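Starting a thread on regional bus passes, because I have now bought the wrong one twice and would like to save somebody else the money.

I live in Stutmont and work in Statow. The direct bus is the 263. It leaves from the lower stop by the post office, and the upper stop is for the Aquino bus only. The signs do not make this clear.

There are two passes. The town pass covers everything inside Stutmont. The valley pass covers Stutmont, Statow and Aquino. If you cross the river you need the valley pass, even if you get off at the first stop on the other side.

Jarnonach is the odd one. It sits past Aquino, and neither pass gets you all the way there. You ride to the Aquino depot on the valley pass and pay the driver a single fare for the rest.

The paper passes went away in December. You can still load a card at the Statow station window, but the window closes for lunch and the machine next to it does not take cash. 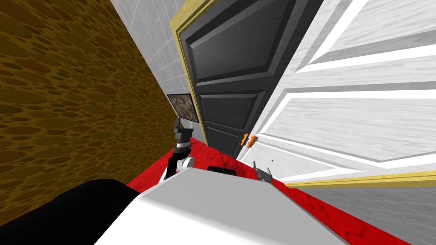
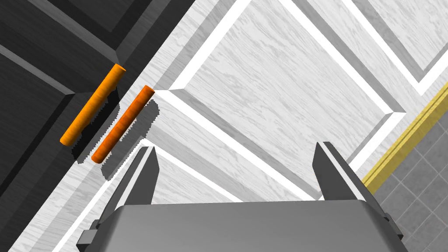
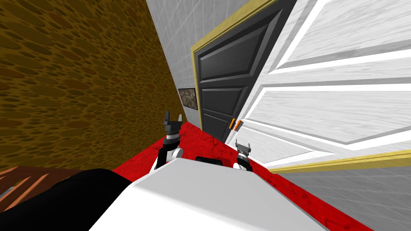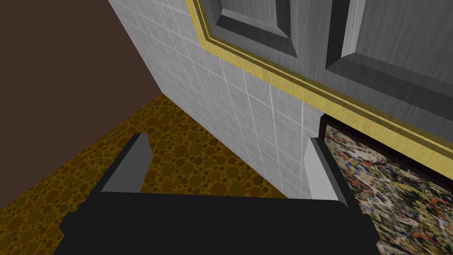

Can you switch from a town pass to a valley pass in the middle of the month?
You can, at the station window only. They take what is left on the town pass off the price of the valley pass. The machine won't do it, and neither will the driver.

Transfers: you get one free transfer per trip if you tap the second bus within the hour. The hour starts when you tap on the first bus. A late 263 eats into it, so sit near the front if you are changing at Statow.

Evening service is thin. The last 263 back to Stutmont leaves at 11. After that you are looking at a cab — and the cab rank at Statow is usually empty on a weeknight.

Bikes: there is a rack on the front that holds 2. If it is full the driver can let you bring a folding bike inside, but a regular one has to wait for the next bus.

Kids under 4 ride free and don't need a card. Older kids need their own card, which has a lower price loaded onto it. Bring something with a birth date to the window.

If your card stops reading, keep it. They move the balance to a new one from the number on the back. I threw an old one out before I knew that and lost most of a month.

I still don't know if the valley pass works on the Aquino shuttle on holidays. The printed timetable says yes and the one posted at the depot says no. If you have ridden it on a holiday, reply and tell me what you paid.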